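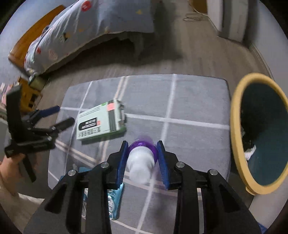
1. What we set out to do

Our project for the Home and Materials course looked at something everybody does and hardly anyone studies: sorting out the small stuff that piles up on a living room floor. We wanted to know which kinds of packaging are easy to recognize, pick up and put in the right place, and which ones slow you down. We called the project Wonura, and we had a great time with it!

The work ran from May until 8th July. We did 39 sorting rounds, all of them on the floor, and wrote down how each one went in a shared notebook.

2. The floor and the rug

We picked a floor setup over a table because that is where tidying really happens in most homes. The gray plaid rug turned out to be a lucky choice. Its thin white and pale pink lines gave us a grid for free, so we could say "two squares in from the edge" and everybody knew what that meant. The pile is soft, and the light gray wood-grain floor around it made a clear border. Anything past the edge of the rug counted as put away.

3. The objects

We kept the set small and mixed. The three we came back to most often were:

The white bottle with the purple cap. Rounded body, strong color on top. This was the team favorite, and it got picked first in a lot of rounds (we think the cap has a lot to do with it).

The clear plastic bottle with the blue label. Much trickier than we expected! It tends to end up on its side, the plastic is crinkled, and you look straight through most of it. The blue label is what your eye finds.

The white-and-green cardboard box. It has Chinese text on it, a dark band with white lettering, and a red-orange sticker near one end. Lying flat, it takes up a good piece of rug, and we used the sticker to note which way it was pointing.

4. How a round went

One of us laid the objects out while the others looked away. Then the sorter cleared the rug into two groups, bottles and cardboard, and the note taker wrote down the order and any drops or second tries. After 5 rounds we swapped jobs. We tried timing everything at first – and gave up, since starting and stopping the clock took more attention than the tidying.

5. What we found

Color at the top of an object helps a lot. Clear plastic is easy to overlook, even on a gray plaid background. Flat boxes are simple to spot but awkward to get hold of, and several of us slid the box to the edge of the rug before lifting it.

Next time we would love to add fabric items and a darker rug – the clear bottle might be a different story there.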